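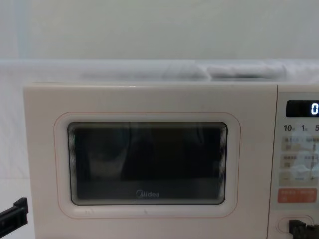
The new-to-me microwave. Cream, with a peachy line around the window!

February, late evening
Jabłońska

So I finally have a microwave again, and I'm way more excited than a grown woman should be. I'd been heating soup in a pot since before Christmas (and scrubbing that pot every single night). The secondhand place, Grotum, wanted 200 for it and I got them down to 136, which felt like a huge win until I had to carry it home up all those stairs - my arms are still shaking.

It's a Midea, off-white and nicely rounded at the corners, and it suits my kitchen so much better than the big steel one I nearly ordered from Imora. There's a little scuff under the window. I went at it with a sponge for a while and then decided I can live with it.

First thing in was leftover rice. I gave it 80 seconds, then another 34 because I got impatient and stopped it halfway to poke at the middle. Dinner was rice and pickles, eaten standing up.

Tomorrow I want to try oatmeal in the blue bowl - and I need to find out if the lid from the Kakton set is okay to use in there.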